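Purificador de ar portátil Plulero 400

Categoria: qualidade do ar interior > espaços públicos e recintos fechados
Fabricante: Plulero
Distribuição: Gonis
Referência: 1916
Disponibilidade: por encomenda

O Plulero 400 é vendido como solução para balneários, bilheteiras, salas de espera e bares de recintos desportivos. O fabricante fala em "regresso seguro do público". Nós vendemos o aparelho e preferimos não usar essa frase. Um purificador filtra o ar da sala onde está ligado. Não filtra o autocarro que trouxe as pessoas, nem a fila à porta, nem a conversa a meio metro de distância.

O que faz

Aspira o ar pela base, passa-o por um pré-filtro lavável e por um filtro de partículas e devolve-o pela grelha superior. O caudal anunciado é de 400 metros cúbicos por hora na velocidade máxima. Convém saber que na velocidade máxima se ouve bem, e que quase toda a gente acaba por baixar para a segunda. Faça as contas do espaço com o caudal da segunda velocidade, 226 metros cúbicos por hora, e veja se ainda lhe serve.

O que não faz

Não renova o ar. Se a sala não tem janela nem extração, o dióxido de carbono sobe na mesma, com ou sem purificador. Não desinfeta superfícies. O modo "Escudo", destacado na caixa, é a velocidade máxima com uma luz azul no painel; pedimos à Plulero dados que mostrassem outra coisa e recebemos um folheto.

Também não substitui máscaras, testes ou limites de lotação, onde as autoridades de saúde os recomendem. Já nos perguntaram se com dois aparelhos se podia dobrar o número de pessoas no bar. Não há nada na ficha técnica que permita dizer que sim.

Preço e consumíveis

Aparelho com um filtro instalado: 1.857 euros, IVA incluído. O filtro de substituição compra-se à parte e só serve o da marca. A duração indicada no manual pressupõe oito horas por dia em segunda velocidade, num ambiente com pouco pó. Um pavilhão com bancada em cimento não é isso. Peça-nos o preço do filtro antes de pedir o do aparelho, porque ao fim de algum tempo é ele que pesa na despesa.

Instalação e manutenção

Liga a uma tomada comum. Deixe espaço livre à volta da base e não o encoste a cortinas, cabides ou sacos de equipamento. O pré-filtro lava-se com água e seca à sombra. 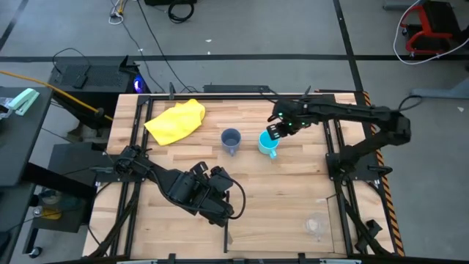 O filtro principal não se lava, nem se aspira, nem se sacode. O indicador de troca funciona por horas de uso e não mede a sujidade, portanto abra a tampa e olhe.

Alternativas

O Wibisono tem menos caudal, faz menos ruído e dispensa a aplicação no telemóvel. Para um gabinete médico ou uma sala de fisioterapia parece-nos compra mais sensata. O Ustard é mais barato, mas inclui um ionizador que não se desliga, e deixámos de o propor a escolas. Se o espaço tem janelas que abrem, experimente primeiro abri-las e medir o dióxido de carbono com um sensor simples.

Devoluções

Aceitamos o aparelho de volta se o filtro ainda estiver selado. Depois de aberto o selo, só por avaria. Orçamentos para mais de uma unidade são feitos com a planta do espaço à frente; sem planta, não indicamos quantidades.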